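Alwood Science Pages for Young Readers
Everyday Objects: Storage Baskets

Why does a storage basket have holes?

A storage basket is a container with an open top. It holds small objects in one place so that they can be moved, stored and found again. Many storage baskets are made of plastic, and many plastic baskets have holes in their walls. This page explains what the holes do, how the basket is made, and why two baskets of different sizes take up less space than you might expect.

Words to know

Perforated: having many small holes.
Polymer: a material made of very long chains of tiny parts called molecules. Plastics are polymers.
Mold: a hollow metal form that gives a shape to melted material.
Draft: the slight slope of a wall, so that the top of a container is wider than the bottom.
Nest: to fit one container inside another.
Translucent: letting some light through, but not clear enough to see sharp shapes.

What the basket is made of

Most plastic baskets are made of a polymer called polypropylene. It is light and tough. It bends a little before it breaks, and water does not soak into it. Polypropylene can also be melted and shaped again, so an old basket can sometimes be recycled into a new object.

The plastic starts as small pellets, each the size of a grain of rice. A white basket begins with pellets that have white coloring mixed in. Where plastic is thin or has little coloring, light can pass through it. Where it is thick or has a lot of coloring, light is blocked. One basket can have both kinds of wall.

How the basket gets its shape

The process is called injection molding. It takes place in a machine with a heater, a long screw and a mold.

1. Pellets drop into a heated tube.
2. The screw turns and pushes the pellets forward. They melt.
3. The melted plastic is forced into the mold under high pressure.
4. Cold water runs through channels in the mold. The plastic hardens.
5. The mold opens and pins push the basket out.

At the Kovero basket works, one machine can make around 2,000 baskets in a working day. The mold is made of steel and has 2 main halves. One half shapes the outside of the basket and the other half shapes the inside.

The holes are not drilled. The mold contains small steel pegs. Melted plastic flows past the pegs on every side, and when the mold opens, each peg leaves a hole. Round holes are common. A round hole has no corners, and corners are places where cracks tend to start.

What the holes do

Holes let air move. If a damp washcloth is put in a box with solid walls and a lid, the water in it has nowhere to go. In a basket, air passes through the walls and carries water vapor away. The cloth dries faster.

Holes reduce weight. Every hole is a spot where no plastic was used. One hole makes almost no difference, but many rows of holes make the basket lighter and cheaper to produce.

Holes let you see in. You can often tell what kind of object is inside without lifting the basket down from a shelf.

Holes also have a cost. Small things such as beads, pins and rice can fall through them. For this reason, some baskets have holes only in the upper part of the wall. The lower part is left solid, and small objects resting on the bottom stay inside.

Handles

A handle can be added to a basket as a separate part, or it can be an opening cut into the wall. The second kind is called a cut-out handle. It is made by the mold in the same way as the small holes, so there are no parts to attach and nothing sticks out at the side.

Cut-out handles are usually placed at the short ends. With a hand at each end, the load hangs between your hands and the basket stays level. The edge of the opening is normally rounded. A thin, sharp edge would press the weight into a narrow line across your fingers, and it would hurt.

Two sizes on one table

Baskets are often sold in sets. The Virnenus set has a larger basket and a slightly smaller one with the same pattern of holes. The sizes are different so that large and small objects can be sorted, and so that the small basket can be stored inside the large one.

Both baskets on the table are white. The rows of small round holes run along the upper band of the walls, and the lower sections are smooth and translucent. The larger basket is the one nearer the front. The black stapler on the right is the kind of object a desk basket might hold. 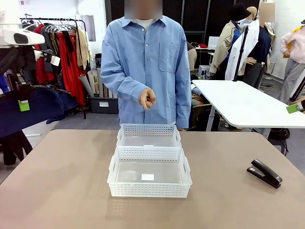

Nesting and draft

Baskets of the same size can also nest if their walls have draft. Picture a stack of paper cups. Each cup is wider at the top, so the next cup slides down into it. A cup with perfectly straight walls would sit on the rim of the one below, and the stack would be very tall.

Draft has a second use. It helps the basket come out of its mold. Straight walls would rub against the steel all the way out. Sloped walls come free as soon as the basket starts to move.

The Hsueh nesting test

You will need 2 plastic baskets or cups of the same size, a ruler, paper and a pencil.

1. Measure the height of one basket. Write it down.
2. Place the second basket inside the first.
3. Measure the height of the stack from the table to the highest rim. Write it down.
4. Subtract the first number from the second.

The answer is the extra height added by one nested basket. Compare it with the height of a whole basket. If the answer is small, the baskets nest well. Repeat the test with a different kind of container, such as a food tub or a flowerpot, and record both results in a table.

Questions to think about

Would a perforated basket be a good place to keep sand?
Why might a basket for wet bath toys need holes in the bottom as well as in the walls?
What would happen to a stack of baskets if the handles stuck out on the inside?

Next in Everyday Objects: How a Stapler Bends Wire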